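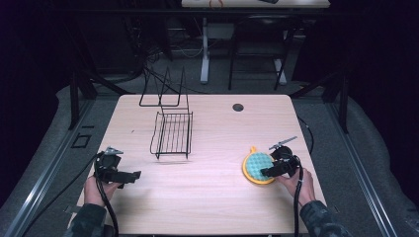
Slide 1. Pinças de mão, escorredor de arame e esponja sobre a mesa de coleta.

Notas do orador – Zaid Karam, projeto Paltlow

Boa tarde a todos, e obrigado por terem ficado depois do café (eu sei bem o que custa uma sala quente às três da tarde). Vou falar de uma coisa pequena, que nos ocupou muito mais tempo do que eu gostaria de confessar ao meu orientador: como ensinar um braço a arrumar a loiça a partir de demonstrações feitas com pinças de mão, sem teleoperar o robô.

[deixar o slide 1 ficar um bocadinho]

Reparem na esponja, com a pinça direita encostada ao lado dela. É deste contacto lateral que vou falar quase o tempo todo. O escorredor parece o objeto difícil, com aqueles arames finos e pretos, e foi por ele que começámos, mas a esponja deu-nos muito mais luta. É macia, deforma-se, foge quando a empurramos. E tem aquela abinha amarela na borda, que um dos modelos adorava agarrar!

Os números, para quem gosta de os anotar já: 4.000 demonstrações ao todo, recolhidas por 12 pessoas. Treinámos primeiro só com 1.000, escolhidas ao acaso, e a política acertava em 65% das tentativas de pegar na esponja. Com o conjunto completo a melhoria foi modesta, e confesso que fiquei um pouco desanimado naquela segunda-feira.

[pausa, beber água]

O que mudou a conversa foi o método de segmentação, a que chamámos Dikance. Cortamos cada demonstração no instante do primeiro contacto e damos mais peso ao troço imediatamente anterior, quando a mão ainda está a decidir o ângulo. Depois disto o modelo deixou de empurrar a esponja pela mesa fora. Mostrar a curva do slide 2 com calma e explicar os eixos, que no ensaio passei depressa demais.

Se perguntarem pela comparação com o Skodmont: usámos o mesmo codificador visual, muda só a ponderação. Se perguntarem por copos de vidro, dizer que ainda não temos resultados.

Agradecer ao grupo Darwish pelas horas de anotação em agosto. Passar ao slide 2.

14 partilhas · 3 comentários
Contacto: Zaid Karam, projeto Paltlow | Voltar ao topo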